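Skekenex two-arm build – progress report, January
To: Sobia Orakzai, Bandoneck small grants
From: Heriberto Ticona, Fellport shared workshop

Sobia – short one this month, sorry, writing between jobs. Budget table comes separately from Mahmoud.

Where we are

Both arms mounted and talking to the same controller. Left arm was the holdup all through the fall, shoulder joint kept losing its zero on power up. Fixed now. Was a bad crimp, not the encoder, so the spare encoder goes back and we get 87 dollars credit.

Grippers are on both sides. White housings, black fingers, same cable type left and right so one spare covers either.

Task work has started. One object for now, a plain steel bowl on a folding table. Job is simple to say: left gripper comes in to the rim, closes, lifts, sets it down again. The approach is what we're tuning. Too steep and the fingers hit the tabletop, too flat and they push the bowl away before they close.
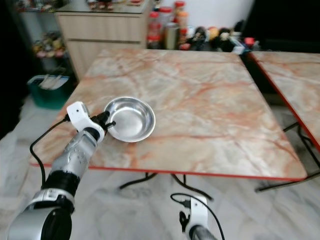 Numbers

Logged attempts so far: 1015
Clean lifts in the last batch: 43 out of 87
Batch before that: 16 out of 87

So better, not good. Most of the misses are the same miss, fingers land just outside the rim and close on nothing. Kalkidan thinks it's the head camera calibration and I agree with her. She redid it Monday and we haven't run a full batch since.

Shiny steel is a pain for the depth reading. Highlights inside the bowl come back as holes. The orange veins in the tabletop pattern don't help either, the edge finder picks them up as edges. We talked about a plain cloth over the table and decided against, the grant says ordinary household surfaces and this is one.

Right arm

Moves, holds position, does its homing routine. No task yet. Plan is for it to steady the bowl while the left one grips, then later hand over from one to the other. Heriberto Henao is writing the collision limits between the two arms and I don't want both moving over the table untill that's done and checked.

Cable routing is still ugly. The gripper cables hang in loops and need to be clipped along the forearms with enough slack for full wrist travel. Small job, keeps getting bumped. It's on Mahmoud's list for next week, he has the clips.
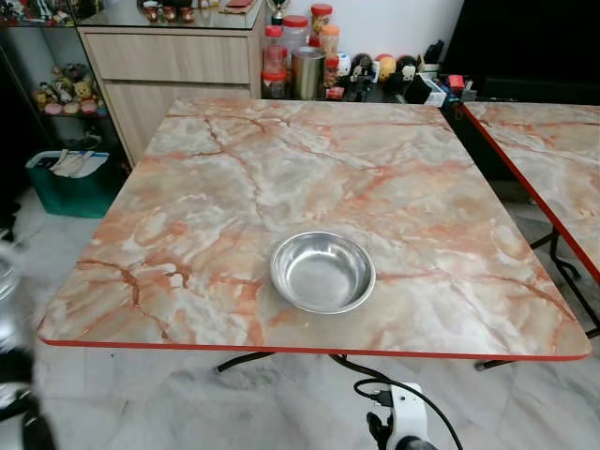 Also still open is the wrist bracket order from McPhee. Paid, not shipped. If they slip again we print our own and live with the flex for a while.

Next month

Full batch on the new calibration, same bowl, same table
Collision limits finished, then first moves with both arms
Cables clipped
Second object, probaly a plastic cup, only if the bowl gets past 60 out of 87

What we need from you

An OK to move the encoder credit over to cable and connectors. And a yes or no on the visit – evenings after 6 are best, the workshop is quieter and we can run a whole batch while you're here. Log files are in the shared folder, Kalkidan can walk you thru them if the column names make no sense.

Heriberto T.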